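March 11, 2018 — Vokell sim kit, day four of the trial

Quiet building, so I got a long uninterrupted run at this. Notes while it's fresh.

Picked up from where I stopped on Friday: install done, license key accepted, tutorial one finished, tutorial two half finished. The Vokell installer still wants to put its asset folder in the home directory and ignores the path you give it. I moved it by hand and made a symlink. Works fine so far. Tien-fu, if you set this up on the other workstation, do the symlink before the first launch or it downloads everything twice (ask me how long that took).

What I wanted out of today was the pick-and-place template, because that is the part of the kit we would really pay for. We've all written our own version of this at some point and they are all a mess! Theirs is one config file plus a short Python script, and I could read the whole script over a single coffee. You name the object, name the target container, choose a grasp style from a menu and press go. The planner window shows the path as it is computed, and you can stop it at any waypoint and look around with the camera. I love this. I spent far too long just stopping and looking around.

Settings I ended up with, so I can find them again:

- scene: plank table, tiled floor, cardboard backdrop
- object: red ball
- target: green basket
- distractor: banana, left at its default pose
- grasp: two-finger, from above
- approach speed: 30 percent
- random seed: 2068

The first attempts with the default seed were no good. The arm took a strange low route and clipped the basket rim on the way over. Raising the clearance value in the config fixed that right away — the higher arc costs a little time but the planner stops fussing. I also turned on the "pause before release" flag, which holds everything still just ahead of the fingers opening. Very handy for checking where the ball sits relative to the rim. Mine is closer to the near side than I'd like, so the drop point needs to go deeper into the basket. Offset is in the target block, second line, and it's in the basket's own coordinates and not the table's. I got that wrong twice.
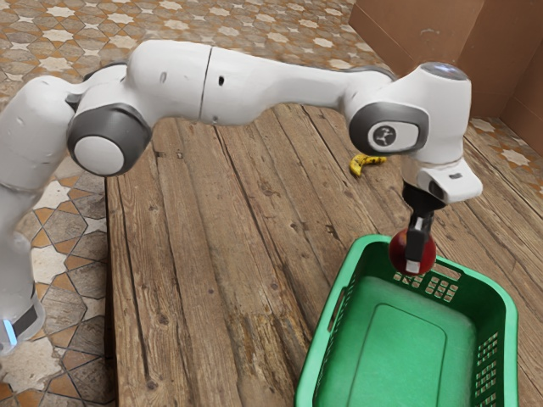 Aisyah Yusof read the draft of this over chat and wrote back that the rendering is lovely but she wants to know about contact. Her worry is that the kit makes grasps look easier than they are, and that a smooth ball is a soft test for any gripper model. She'd like to see the friction turned down until grasps start to fail, and then see whether they fail in a believable way. She also asked if the banana could be the thing we pick next, given that it's curved and lies flat on the planks.

Both good points, and both on the list now. The friction slider is in the material panel, so a sweep ought to be easy. I'll do the banana by hand first and then let the grasp menu have a try.

Batch mode, afternoon. Started a long run with the ball start position shuffled on every trial. It logged 1189 trials before I stopped it to free up the machine. No crash and no memory creep that I could see in the system monitor. I haven't gone through the log yet so I'm not writing down a success rate, and please don't quote one for me! The log format is plain CSV with one row per trial, which made me very happy after the binary thing we had from Zosness.

Compared with Zosness generally: Vokell starts faster, the docs have real worked cases in them, and the error messages name the line in your config that caused the trouble. Zosness is still ahead on conveyor scenes. Vokell has a conveyor asset but it's marked beta and I couldn't get it to move anything.

Things that bugged me:

- Undo doesn't cover changes made in the material panel.
- Closing the planner window stops the run without asking.
- The search box in the asset browser is case sensitive. Why?
- Textures take some 12 seconds to load the first time a scene opens.

I sent the first two to their support address. The trial page promises a reply on working days, so nothing yet.

Pricing: the quote came through Ginting, per seat, with updates included until June of next year. The PDF is in the shared folder under "sim review." I'd take two seats to begin with. The cloud rendering add-on I'd skip, we have the hardware.

Next session:

- move the drop point, rerun with the same seed
- friction sweep, as per Aisyah
- banana pick
- read the batch log properly
- try importing the Trurnport bin model and see if the scale survives

Config is saved as ball_basket_v3. Versions one and two are the ones with the rim problem, keep them for comparison.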